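Betreff: Re: [pendler-flerkberg] Neuer Takt auf der 243
Datum: 13. März 2020

Liebe Mitleidende,

zur Erinnerung, was gestern über die Liste kam:

> Hat noch jemand den neuen Fahrplan von Kurup gelesen? Die 243 kommt
> jetzt um 7:12 in Trusum an, der Zug fährt um 7:11. Ist das ein
> Druckfehler oder Absicht? Und zeigt die Dreson-App bei euch auch noch
> die Zeiten vom September?

Kein Druckfehler. Ich habe angerufen, die Warteschleife bis zum Ende der Panflöte durchgehalten und erfahren, dass der Anschluss weiterhin besteht. Er besteht halt zum nächsten Zug, eine Stunde später.
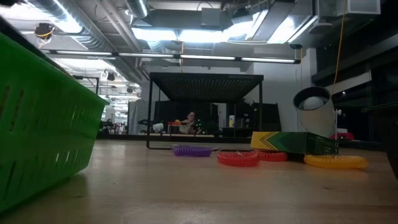
Lesezeit: 2 Minuten

Wer es eiliger hat, steigt an der Brücke aus und läuft. Von dort sind es laut Kurup 100 Meter bis zum Bahnsteig, was Luftlinie stimmen mag, dazwischen liegt allerdings der Kanal. Zu Fuß außen herum habe ich neun Minuten gebraucht und kam genau rechtzeitig, um dem Zug beim Kleinerwerden zuzusehen. Mit Kinderwagen oder Koffer würde ich es gar nicht erst versuchen.

Zur App: ja, bei mir auch September. Dreson schreibt, die Daten würden von Kurup geliefert, Kurup schreibt, die Daten lägen bei Dreson vor. 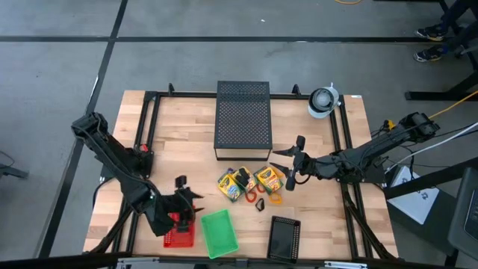
Ich habe beide Mails jeweils an den anderen weitergeleitet und seitdem von keinem mehr gehört. Vielleicht reden sie jetzt miteinander – man darf ja hoffen. Bis dahin gilt der Aushang in Flerkberg, und zwar der linke. Der rechte ist noch vom Vorvorjahr, hängt aber gerader.
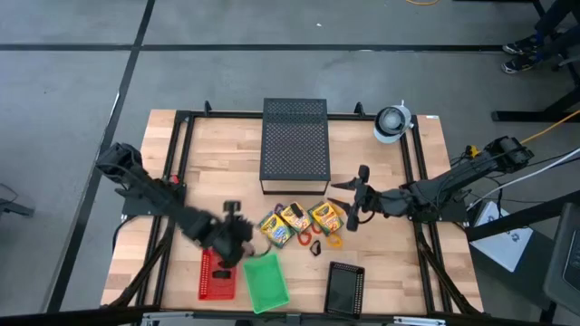

Die Unterschriftenliste liegt inzwischen bei 2448, und für den Antrag im Kreistag brauchen wir 1000. Das wäre also erledigt. Weniger erledigt ist der Begleittext, denn dafür kamen Wünsche vom WLAN im Wartehäuschen bis zur Wiedereröffnung des Güterbahnhofs. Ich schlage vor, wir sortieren wie mit dem roten und dem grünen Korb auf dem Holztisch: in den roten, was sofort passieren muss (Anschluss in Trusum, Spätbus), in den grünen alles, was schön wäre. Der Güterbahnhof kommt bitte in den grünen, ganz nach unten. Über die Farbe der neuen Sitzpolster stimmen wir nicht noch einmal ab.

Wer am Begleittext mitschreiben will, antwortet bitte an die Liste und zitiert dabei nur das Nötige. Die letzte Mail zum Thema Fahrradmitnahme enthielt unten noch sämtliche Mails zum Thema Fahrradmitnahme.
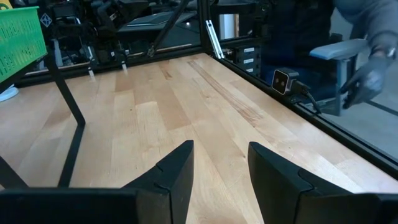

Tischplatte aus hellen Holzstreifen

Ach ja, und falls jemand im Bus um 17:40 einen einzelnen grauen Handschuh gefunden hat, links: der Fundschalter in Flerkberg nimmt nur Paare an. Ich nehme ihn auch so.

Viele Grüße von der hinteren Sitzbank

--
Abmelden von dieser Liste: leere Mail mit Betreff "unsubscribe" an die Listenadresse, bitte nicht an alle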